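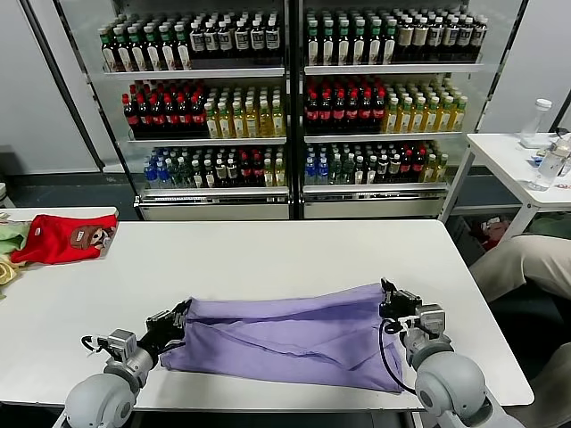 A purple cloth on the white table, with a red one folded at the far end.

My day at the Torport mill open house

By Padmavathi Iyengar
March

I have wanted to get inside the old Torport mill ever since I moved here, and this month I finally did! They open it up one day a year, you put your name on a list online, and if you're quick you get a morning slot. I was quick. I was also very early, so I spent forty minutes in my car eating a cheese roll and watching the parking lot fill up.

If you don't know the place, it's the long brick building down by the river with the green doors. It makes cotton cloth, mostly plain stuff for sheets and aprons and shirt linings, and it has been doing that in one form or another for longer than anybody in town can remember. The company that runs it now is Bhat, and they have a shop at the front where you can buy seconds (more on that later, because I did some damage).

Our guide was Rosário Fonseca, who started there on the night shift straight out of high school and now looks after the whole weaving floor. She handed out foam earplugs and told us to put them in before the second set of doors. A couple of people in my group thought they'd be fine without. They were not fine. The looms are LOUD, it's a sound you feel in your teeth, and by the first corner everyone had plugs in and we were all nodding at each other like people at a concert.

Before the looms, though, you go through the yarn store, and I could have stayed there all day. It's cool and dim and smells a bit like a bakery, a bit like a barn. The cones sit on tall racks with handwritten tags. Rosário pulled one down and let us feel the difference between the yarn they use going lengthwise and the yarn going across. The lengthwise one is coated with starch so it doesn't fray while it's being yanked up and down, and it feels almost like fishing line. All that starch gets washed out again later on. I had no idea! I asked what happens if the coating is too thin and she said, "Then I get a phone call at dinner."

Setting up a loom was the part that really got me. One of the wide ones was stopped for a change of cloth, and Siu-ming Chien was sitting behind it tying in new threads. The warp on that one has 1667 ends, and every single one has to be joined to the old one in the right order. They have a little knotting machine that travels along and does most of it, but he still goes over the whole row by eye afterwards with a hook and a lamp. He let a boy in our group try to pull one thread through with the hook, and the boy got it on the second go and we all clapped (silently, as far as I could tell, with the earplugs).

Then upstairs to the dye room, which is smaller than I pictured and very, very warm. They only dye short runs here, the big orders go out undyed. There's a wall of sample cards going back years, all numbered, and I found the exact yellow of my grandmother's kitchen curtains on card 828. I took down the number. I have no plan for it, I just wanted it.

The tea break was in the old canteen, with real cups, and I got talking with Duyên Ung, who sews quilts and drove two hours to be there. She told me to wash mill cotton hot before cutting it, twice if it's a dark color, and to dry it hard as well, so it does all its shrinking before you've put any work in. I've been washing mine once, on warm, and wondering why my aprons end up short. So there's my lesson for the year.

After the break Gangadharan Pai gave a talk on the history of the building, with slides. I'll be truthful, it ran long, and the radiator was right behind me. But I liked the bit about the flood. The river came up over the loading dock and the workers carried 600 bolts of cloth to the top floor by hand, passing them up the stairs in a line. He had a photo of them all sitting on the steps after, shoes off, looking worn out and sort of pleased.

The shop! Seconds are sold by weight, and you dig through bins. Most of the faults are tiny, a thick thread or a dropped one, and if you're making tote bags or dish towels you'd never notice. I came away with a heavy cream twill, some blue check, and a bag of selvage strips that I'm going to try weaving into a rug. The line was long but it moved, and they take cards now.

A few notes if you want to go next year. Wear flat shoes with closed toes, they'll turn you away in sandals. The stairs to the dye room are steep and there's no elevator on that side, but you can ask to see the sample cards downstairs instead. Parking is free in the back lot, enter from the river road. Bring a big bag. And sign up the morning the list opens, I went to check that afternoon for a friend and every slot was gone.

I've already washed the twill. Twice, hot. It came out a good bit smaller and so much softer, and it's hanging over the porch rail while I decide between aprons and a curtain for the back door.

Recent posts
Rag rugs from old sheets, part two
What I pack for a day trip by train
Fixing a wobbly ironing board
Three soups for mud season

Contact | Subscribe by email
Copyright Padmavathi Iyengar. Please ask before reposting.
Back to top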